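Section 4. Drawer tasks: set-up and handover

Read this section before you assign a drawer task to the Calimlim arm. It applies to floor-standing cabinets with pull handles. Cabinets with locks are covered in Section 6.

4.1 Who does what

At Findelton, opening drawers for restocking used to be part of every floor attendant's round. With the arm in service, the attendant no longer opens and closes each drawer by hand. The attendant still fills the drawer, checks the contents against the list, and decides when the cabinet is ready. The shift lead assigns the task and reads the log.

The arm does not change anyone's break times or start times. If a round now finishes early, the shift lead records the difference on the round sheet. Do not add cabinets to the round to fill the time without asking Elaheh Hosseinzadeh in scheduling.

4.2 Teaching the approach

Do these steps in the Wukeo preview first, then repeat them on the floor.

1. Open the task list and choose New Drawer Task.

2. Enter the cabinet number from the site plan. Cabinet numbers are not reused when furniture is replaced.

3. Choose the handle type: bar, curved bar, or notch. A notch pull needs a different finger setting, so a cabinet with one handle and one notch must be entered as two tasks.

4. Move the arm to the approach point. The fingers should point down, and the wrist should be clear of anything stored on top of the cabinet.

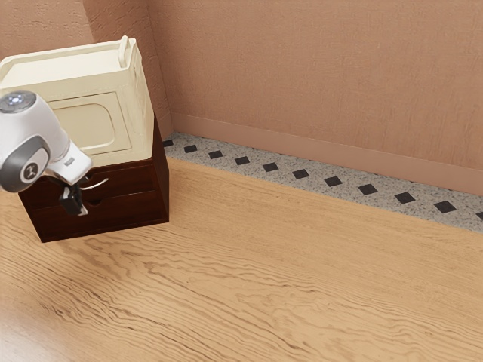

Gripper in front of the upper drawer, beside the curved handle.

5. Press Save Point. The point is stored with the date and your user name.

Note: If you save a point by mistake, delete it before you leave the screen. Points left in the list will be offered to the next person as valid.

6. Step the arm toward the handle at the lowest speed. Watch the wrist and the top edge of the cabinet as well as the fingers. Items that overhang the cabinet top reduce the space the wrist has to work in, and the preview does not warn you about them. 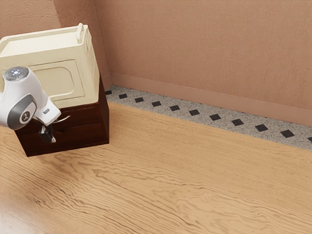
4.3 Checking the handle view

1. Switch to Close View.

2. Confirm that the handle outline follows the handle. If it does not, select Redraw and trace it by hand.

3. Set the outline tolerance to 4. Change this only if Panatia support asks you to.

4. Save the view under the same cabinet number.

Caution: Do not run a task with a handle outline that was copied from another cabinet, even when the two look the same.
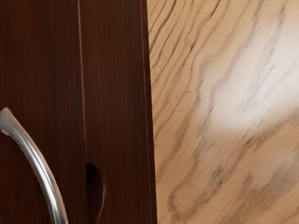 Most failed starts reported in May came from outlines saved in a hurry at the end of a shift. Take the time to look at what surrounds the handle as well. Bright highlights on curved metal can split the outline in two, and a patch of glare on pale wood, like the one to the right of the dark panels, can be picked up as an extra edge. Delete any outline segment that does not lie on the handle. A dark semicircular notch on a neighboring panel is a separate pull and should be left outside the outline.

4.4 Setting the travel

1. Select Travel and enter 14 for the opening step.

2. Choose Partial or Full. Use Partial for all new tasks until the attendant who works with that cabinet has agreed to Full.

3. Run the task once with the drawer unloaded.

4. Press Hold with the drawer part of the way out. Check that the drawer front clears the floor and that the fingers are still at the handle.

5. Release Hold and let the task finish. If the log shows code 346, the drawer met resistance and the arm stopped. Check the runners before you try again.

Caution: Keep your hands out of the drawer until the Hold light is on. Attendants who are used to reaching in as the drawer moves will need a few rounds to change the habit – allow for this when you plan the first week. 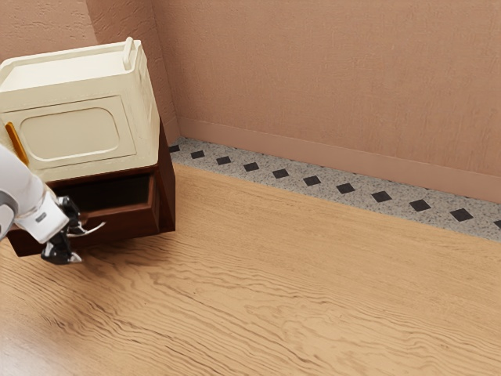 Can an attendant still open a drawer by hand when a task is scheduled?

Attendants may do so at any time after pressing Pause on the round screen. The task stays in the list and is marked Manual, and the shift lead does not need to approve it.

4.5 Handing over to the floor

1. Print the task sheet and go through it with the attendant at the cabinet.

2. Let the attendant press Start, Hold and Pause at least once each.

3. Ask for comments and write them on the sheet in the attendant's own words.

4. Send the sheet to Wilma Geerts, extension 71, before the first scheduled run.

Manual entries on the round screen are used for maintenance planning only. They are not used in staff reviews.

Section last revised June 5, 2025.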